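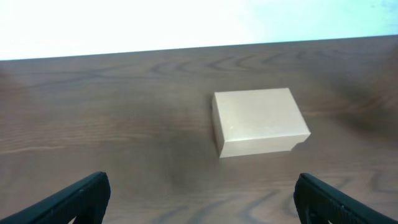 4 min read

November, evening

Cleared the table this morning so I could get the parcels sorted out. I have been putting it off for most of the month. Philomena rang while I was moving the post and the fruit bowl and asked if hers had gone yet. I said it would go this week.

The order of plain boxes came from Farano, 32 of them, and they are stacked flat in the hall cupboard apart from the ones I have been trying out. I wanted them without printing. Last year I reused whatever we had in the house and Kwame's arrived with a shoe shop's name down the side and he thought it was shoes. He was quite polite about it.

Spent a good while working out sizes. The soaps from the Minness stall need something low, or they slide over each other and the wrappers rub. The jars need height and a lot of paper. I had written down all the measurements on the back of an envelope and then used the envelope, so I had to do it again. Fifteen minutes with the tape measure and a pencil that needed sharpening.

Crisanto came round at eleven to borrow the step ladder and stayed for tea. He thinks I should send everything in padded bags and be done with it. He may be right about the soap but I don't trust bags with the jars. He told me about the leak at his place, which is now in the ceiling as well as the wall, and the man from Altance who was meant to look at it and went to the wrong street. He took the ladder at about noon and forgot his scarf.

Carried on after he left. I still like a plain brown box.
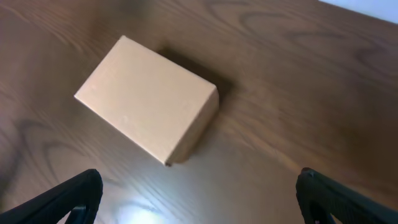 The longer size is the one I'm going with for Mwanahawa. She is getting the tea towels and the small book of walks, and both are long and thin once the towels are rolled. I tried folding them the ordinary way first, and they came out too wide, so rolled it is. I'll put the letter on top where she will find it. Last time she threw the letter out with the packing and I had to tell her the whole thing over the phone.

Man-sik's is harder. I have two things for him and they don't go together at all, a calendar and a jar of the plum chutney. If the jar leaks the calendar is ruined. Might send them as two parcels, though the postage on that is silly. Could give him the calendar in January when he comes down, but then he has missed part of it.

Had soup at two, the end of the leek. Washed up, wrote the labels at the worktop in the kitchen. My handwriting is getting worse and I did Philomena's postcode twice before it looked like a postcode. Ran out of brown tape on the second roll, which I had thought was a full one. There's clear tape in the drawer but it goes yellow and splits in the cold.

Walked up to the shop before it shut. No brown tape. They had string. Bought milk and a bag of onions and came home by the back lane, very muddy by the gate.

Read for a bit this evening. The Xolalpa book is slow and I have renewed it already, so I should either finish it or take it back.

To do tomorrow: tape, stamps, ring Crisanto about the scarf, ask Kwame if he has moved or is only thinking about it.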